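Kernitz 3: puesto bimanual de sobremesa para manipulación de prendas
Ref. 1893 · Ficha de equipo · Ficha revisada el 11/9/18
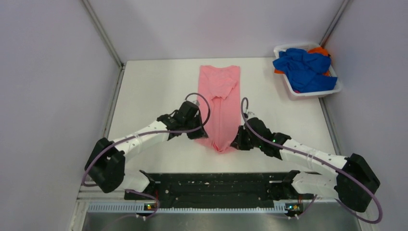 El Kernitz 3 se suministra como puesto completo: dos brazos, soporte común, electrónica de control y software de secuencias. Está dirigido a laboratorios, centros de formación y lavanderías que quieran evaluar el plegado automático antes de comprometer una línea. No es un sustituto del operario de plegado y no se vende como tal. Los límites de uso se detallan más abajo y conviene leerlos antes de solicitar oferta.

Qué hace hoy

Plegado de camisetas de manga corta de una en una, con la prenda depositada sobre la mesa. Los dos brazos trabajan coordinados: sujetan el tejido por lados opuestos, lo desplazan y lo doblan según la secuencia cargada. El programa de serie incluye pliegue longitudinal, pliegue transversal y reposicionamiento sobre la mesa.

El punto débil sigue siendo el tejido arrugado. Una prenda extendida tiene un contorno que el sistema reconoce; una prenda hecha un ovillo, no siempre. Los cuellos y los bajos tienden a recogerse durante el arrastre, y el resultado puede requerir un repaso manual. En género de punto fino el defecto es más frecuente que en algodón de gramaje medio.

Qué no hace todavía

- Separar prendas enredadas de una carga recién sacada de la secadora.
- Dar la vuelta a prendas que llegan del revés.
- Emparejar calcetines.
- Plegar sábanas bajeras o cualquier pieza mayor que la mesa.
- Abotonar, cerrar cremalleras o colgar en percha.

La extracción desde un cesto está disponible como función experimental. Funciona con pocas prendas y de colores distintos entre sí. Con ropa blanca sobre fondo blanco se recomienda colocación manual.

Resultados de la prueba en Ivside

La unidad de demostración estuvo instalada en junio en la lavandería industrial Ivside. Se procesaron 630 camisetas de tallas mezcladas, todas colocadas a mano por el personal del centro. El tiempo medio por prenda fue de 47 segundos, incluido el retorno de los brazos a la posición de espera. Una persona con práctica pliega la misma camiseta en una fracción de ese tiempo, y la diferencia no se compensa todavía con turnos más largos, dado que el puesto requiere supervisión.

Ataahua Trevaskis, responsable de ensayos en Urkthorpe, resume el estado del producto en el informe de la prueba: «El movimiento está resuelto. La percepción del tejido, a medias. Para un cliente que busca ahorrar mano de obra este año, la respuesta es que espere».

Los fallos registrados se agrupan en dos tipos. El primero es el agarre de una sola capa cuando la secuencia exige dos, que deja la parte inferior de la prenda atrás. El segundo es el deslizamiento del tejido en la pinza durante el estirado. En ambos casos el software detiene el ciclo si detecta la desviación; cuando no la detecta, la camiseta sale mal plegada y hay que repetir.

Características

Configuración: dos brazos con pinza, montaje frontal sobre soporte común
Superficie de trabajo: mesa lisa de color claro, no incluida
Modos: secuencia programada, teleoperación, repetición de trayectoria
Prendas admitidas: camiseta de manga corta, paño de cocina, toalla de mano
Prendas en evaluación: camiseta de manga larga, pantalón corto
Supervisión: obligatoria durante todo el ciclo

Instalación

La mesa debe quedar nivelada y fija al suelo. Se aconseja cerrar el puesto con paneles claros y mates en los laterales y el fondo, con luz difusa constante. Los reflejos y las sombras duras empeoran la detección del contorno. El cableado de los brazos debe conservar holgura en todo el recorrido; un cable tenso altera la posición de la pinza en los extremos de la trayectoria.

La calibración se repite tras cualquier desplazamiento de la mesa. El procedimiento figura en el capítulo 3 del manual.

Software Rutherford

El paquete Rutherford permite grabar secuencias por teleoperación y ajustarlas por tramos. Las secuencias se guardan por tipo de prenda y talla. Una secuencia grabada para talla M suele servir para L con un ajuste de los puntos de agarre; para tallas infantiles es preferible grabar otra desde cero.

Contenido del suministro

Dos brazos con pinza, soporte de montaje, electrónica, juego de cables, licencia Rutherford para un puesto y manual en español e inglés. Mesa, paneles e iluminación se cotizan aparte.

Consultas y plazo de entrega: departamento comercial de Urkthorpe, indicando la referencia 1893 y el tipo de prenda que se desea ensayar.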